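Kincaid Technical Program
Planning and Purchasing for Automation
Unit 6 handout: Budgeting for a two-arm bench cell

Read before lab. Bring the cost worksheet with you.

What this unit covers

Units 1 to 5 dealt with choosing a task and deciding whether a robot should do it. In this unit you write the purchase plan. The plan is graded on completeness first and price second. A plan that leaves out the table will cost more in the end than one that picks an expensive arm.

Terms used in this handout

Capital item: anything over the department limit of $200 that is expected to last more than one year.
Consumable: anything that wears out or gets used up, such as finger pads, tape and cable ties.
Cell: the arms, the surface they work on, the frame, the power and the floor space around them.
Lead time: the time between the order being placed and the item being ready to use. Shipping is only part of it.

Start with the cell

Students usually start with the arm because it has the largest price. Start with the cell and work inward. Draw the floor space first, then the table, then the mounting points, then the arms. Each step limits the next one. If the mounting plates do not match the rail on the frame, you will be paying for adapter plates, and adapter plates from Forkelbridge are made to order.

The quote used in class came from Pivside, a reseller. It listed two arms, two grippers and a controller. It did not list a table, frame, fixtures, power distribution or test objects. None of this is unusual. A quote covers what the seller sells, and the rest is your job.

Look at the setup below with your worksheet in hand and match each thing you find to a budget line.

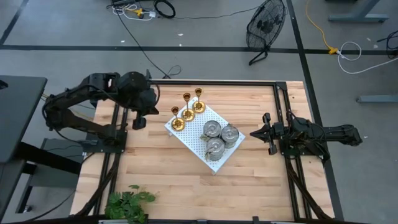 Figure 6.1. Two-arm bench cell with a perforated tray, candlesticks and metal cans between the grippers.

Budget lines

Line 1, arms. Price them as a pair if the task needs two. Ask whether the mounting plates are included. Ask for the reach measured from the base, then check it against your table drawing. Both grippers have to get to the shared work area in the middle.

Line 2, grippers. These may be quoted separately from the arms. Write down the maximum opening and compare it to the widest part you will actually grip. A candlestick can be held by the stem, so the base diameter matters less. A can has to be held across the body or by the rim.

Line 3, table and frame. The cell in Figure 6.1 has a butcher-block top inside a black aluminum extrusion frame. Extrusion costs more than a welded stand, but you can move a mounting point later without drilling. Include the brackets and diagonal braces. Students forget the braces every year.

Line 4, fixtures. A pegboard tray is a low-cost way to hold a set of objects together. Buy or make 2 so that one can be loaded while the other is in use.

Line 5, task objects. Shiny metal is harder for many vision systems than a matte surface. If your task includes brass or bare metal, budget time for testing as well as the parts. Buy spares from the same batch.

Line 6, power and cabling. List every device that needs an outlet. Include extension cords, cord covers and strain relief. Floor cords are a trip hazard, and the safety review will ask how you plan to route them.

Line 7, room items. Fans, floor tape, side desks. Many of these fall below the capital limit and go on the supplies account.

Line 8, spares and service. Set aside money for one spare set of fingers per gripper. Get the service rate in writing.

Line 9, contingency. Use 9 percent of the total of lines 1 through 8 unless told otherwise.

Lead times

The Flitum order form asks for a "needed by" month. For a spring lab, orders go in by December. Count backward from the first day of use and leave room for delivery, assembly, safety review and a trial run. Assembly and review are not done by the seller unless the quote says so.

One arm or two

A second arm does more than double the price of line 1. It changes the frame, the power plan and the review. Your plan must state which step of the task needs both arms. "It will be faster" is not accepted without a cycle estimate for each option.

Worksheet questions

1. Which budget lines are missing from the Pivside quote?
2. Which items in Figure 6.1 would you charge to supplies?
3. Your total is over the limit. Which line do you cut first, and what does the cell lose?
4. Which item has the longest lead time, and what work can go ahead without it?

Turn in the worksheet and one floor drawing. Drawings without dimensions will be returned.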